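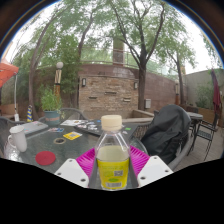 4 min read

So the afternoon I'd set aside for my thermodynamics problem sheet went on picking up a bottle and putting it down on a coaster. Over and over and over. I regret nothing (ask me again when the sheet's due).

If you're new, I'm in the student robotics club here, Vernuleo, and this term a handful of us are doing a project called Mastska. The plan is to teach our arm, Ellis, to do small fetching and tidying jobs on a table by showing it lots and lots of a person doing them. We don't drive the arm to get the data. You hold a gripper in your hand, squeeze to close the fingers, do the job yourself, and the camera on it records what the gripper sees. Later on somebody (Rahel, it's always Rahel) turns the recordings into something Ellis can learn from.

Up to now we'd done all of our recording in the club room, on the same white bench under the same strip light, and you could tell. Ellis was brilliant on the white bench. Then Meirion put a tea towel down on it and the poor thing went to pieces, closing its fingers on thin air a good hand's width from the cup. We all laughed and then we all went a bit quiet, as there were three weeks left until the demo evening.

Hence the courtyard! Shanthi suggested it and I was dead against it, mostly on account of it being November. But she was right. A glass table is about the nastiest thing you can give a camera. It's rippled and shiny and it picks up bits of the sky, and there's all the stuff people have left lying about on it too. We kept the laptops and the stickers and the bits of paper where they were on purpose. Nobody's real table is clear, mine certainly isn't.

The job itself is dull to describe. Come in from the side, get the fingers round the bottle, lift, over to the coaster, down, let go, back away. The letting go is where I'm rubbish. I open the fingers too quickly and one of them catches the label on the way out, and then the bottle does a little wobble and Rahel says "again" without looking up. Beca is much better. She does it all at one speed, like someone carrying a full cup of tea upstairs, and her recordings are the ones we show to new people. 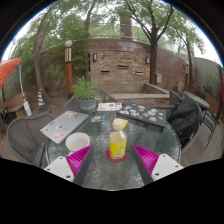
Bottle on the red coaster, mug keeping out of the way.

We wanted the bottle to start somewhere different each go, and this caused a proper argument. Meirion had written a list of starting spots and wanted us to work down it. Shanthi said that if you let people plonk it wherever they fancy you get a more natural spread. I was with Shanthi until we looked back through the first batch and every single one of mine started in nearly the same place, just where my hand happened to land. So the list won. I've since apologised to the list.

Other things I want to remember for next time, in no order at all:

The mug is a menace. If you come in low on that side the left finger gets ever so close to it, and a couple of mine had to be binned for a clonk.

Half-full bottles are harder than empty ones as the drink sloshes and you feel it in your wrist. Good for the data, Rahel says. Less good for the wrist.

Wipe the lens! I did a whole run with a thumbprint on it.

Say the run number out loud before you start and write it down as well. We lost our place somewhere in the middle and had to go back through the lot on Shiuli's screen, which took longer than recording them had.

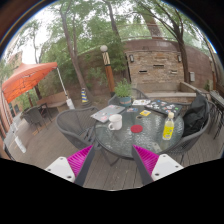 Anyway, we packed up with 82 keepers, and that takes the whole Mastska pile to 2405. Meirion has decided we need 3000 before he'll so much as switch Ellis on in front of visitors. I think that's a number he likes the sound of. Rahel reckons we'd get further with fewer recordings in more places, and she's after the library steps next, then somebody's kitchen. I've offered mine on condition that someone else washes up first.

I did sneak a quick go with the new batch before I went home. It's far too early to say anything sensible, and Shiuli would have my head if I put a result on here after one evening's training. But I got the tea towel out again, and Ellis went for the cup, and it was closer. It still missed! It knocked the handle and stopped and sort of hung there. Closer, though.

More when we've done the library steps. If you're at the university and fancy having a go with the gripper, come and find us in the club room, you don't need to know any programming and there are usually biscuits. Now I'm off to do that problem sheet.

Share this post | 14 shares | 6 comments

Get new posts by email. We'll only write when there's something new, and you can unsubscribe at any time.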